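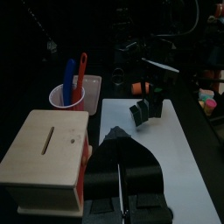
Light wooden box with a slot in the lid, and a white plastic cup behind it.

How to trace a soldier's service in the American Civil War

Posted by Rosalie Ortner, Apr 30, 2018

Most people who write to me already have a name and a family story. The story is usually that he was captured, or wounded, or ran away at sixteen to enlist. Leave it to one side for now and begin with the records.

Before you start

Write down his full name, every spelling you have seen, his year of birth and the county he lived in when the war began. The county matters more than people expect. Volunteer regiments were raised locally, and brothers and neighbours often joined the same company.

Step 1: Find the regiment

Search the Soldiers and Sailors database, which is free to use online. It lists names by state, regiment and side. A common name can bring up dozens of men. When I looked for a Thomas Hennessy I had 76 entries to work through, and the right one was under Hennessey. Try initials too, as clerks often wrote those and nothing else.

Keep a list of the men you rule out and why. You will forget otherwise.

Step 2: Ask for the service record

The compiled service record is a set of cards copied from muster rolls. It shows when he was present, absent, sick or taken prisoner. Union and Confederate records are both held at the National Archives in Washington. Some have been put online, and the rest have to be ordered. My last order took nearly 12 weeks.

Step 3: Look for a pension file

This is where the detail is. A Union veteran or his widow had to prove the claim, so a file may hold a marriage certificate, letters from old comrades and a doctor's notes. Confederate pensions were paid by the states, so write to the archive of the state where he lived after the war, even if he served from another.

Step 4: Check prison records

If a card says "captured", note the date and place. Men were moved often, and one prisoner can turn up in the papers of 3 different camps. Finbarr Tully spent most of a December on a man who seemed to have died twice. There were 2 privates of the same name in the regiment, in different companies.

Step 5: Read the regimental history

Many regiments had a history printed by their veterans in later years, and a good number have been scanned. Treat the dates with care, as some were written from memory decades on.

Writing it up

Note the source of each fact as you go, with the film or box number. If two records disagree, put both down.

Faisal Abbasi has sent a correction to Step 3, now included.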